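Sorting Aid at the Kaltbridge Returns Bench
Student project report, Nithin Kandasamy

The Kaltbridge repair shop in Pavby takes in returned toys and hand tools. Two people sort them at one bench, and my project asked what changes for them when an arm does part of the lifting.
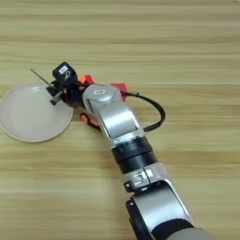 2 min read

Before the trial, each sorter picked up every item, checked it and set it down by hand. The shop logged 1162 items in September. Both sorters told me the checking was fine but the reaching made their shoulders sore by the end of a shift.

We laid out a plate as the drop point and tried the arm on mixed small items — a thin metal rod, a puzzle cube, a plain red cube.
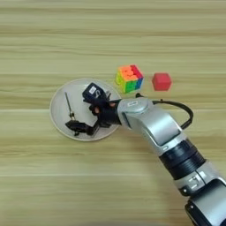 What changed for the staff

The sorters now spend more of the shift on inspection and paperwork. One likes this. The other misses the pace of the old job and said the waiting makes her tired in a different way.

Tools stay within reach on the table, and a person still decides where odd items go.

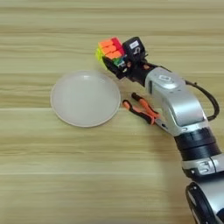 Training took longer than planned. I wrote a short guide, and the sorters rewrote half of it in their own words — their version is the one on the wall. Stopping the arm is now the first page.

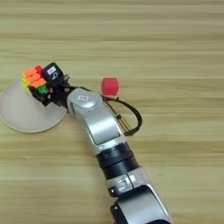 Pay grades have not been updated to match the new duties. The shop manager has agreed to look at this before a second bench is added.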